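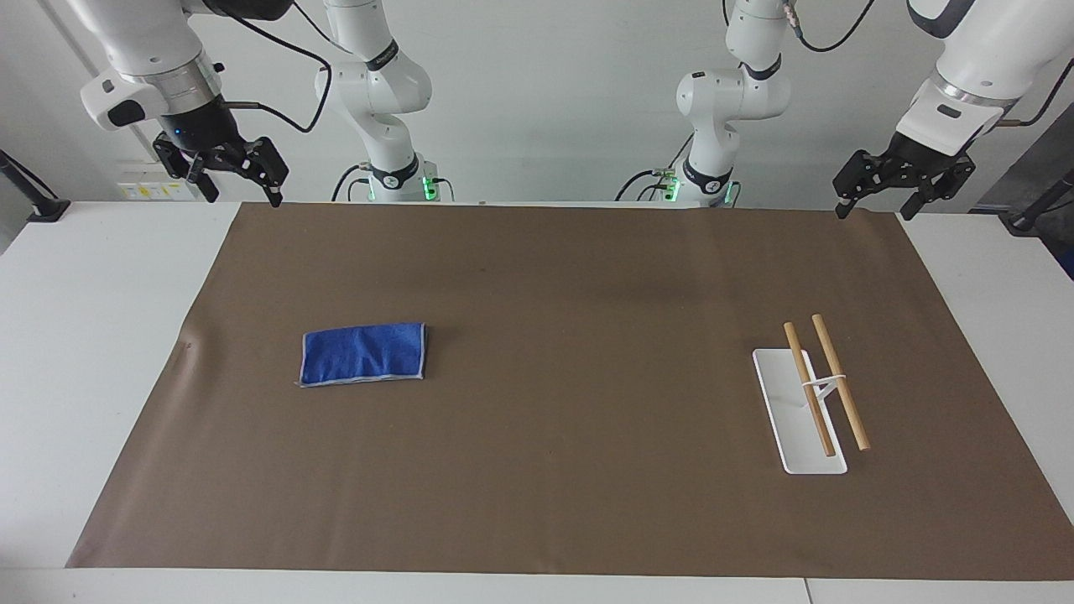
How should a cloth be put away so that it is still folded when somebody wants it? In half, in half again, and then flat on its own bit of surface with nothing piled on top. The last part is where most households come unstuck.

FOR RELEASE IN APRIL

Skorkura opens a folding room in Drellomport

Drellomport – Skorkura, the household linen firm that has spent 15 years selling cloths to people who then stuff them behind the sink, is opening a room where customers can learn to fold them. The room has one long table, good light and a kettle. Entry is free. Tea is also free, although it must be kept well away from the linen.

Sessions last 50 minutes and cover dishcloths, napkins, tea towels and, for those who feel ready, the fitted sheet. Each visitor gets a sheet of brown paper to work on and a cloth to take home. Blue is the standard color. Other colors may be requested and will be considered.

"We had letters," said Kjell Kvam, managing director of Skorkura. "People liked the cloths very much. They wanted to know why theirs never looked like the ones in the shop. We wrote back for years, and our handwriting is not what it was."

The teaching is led by Lovisa Tveit, who joined the firm from its mending department. Her method starts with clearing the table, and she admits that some groups get no further on the first visit.

"I ask for a clear stretch of table the size of a newspaper," said Tveit. "You would be surprised how long people can argue about whether a fruit bowl counts."

The folding room follows a trial last winter with 80 households in the town. Most kept up the habit for the whole trial. One returned its cloths unopened, beautifully folded, exactly as the factory had packed them.

Skorkura has also printed a small guide, Bivov, named after the street where the firm had its first shop. It runs to one sheet of paper and comes folded. Instructions for refolding it are on the back. Ronja Sæther drew the diagrams and Valter Engebretsen checked them on his own kitchen table, twice, after a disagreement over corners.

The fitted sheet session is already full. A second has been added for the evening, and visitors are asked to bring a sheet they do not feel strongly about.

Places can be booked at the Skorkura shop or by telephone, extension 2115. Children are welcome and tend to be better at it.

Press contact: Marit Fjeld, Skorkura, Drellomport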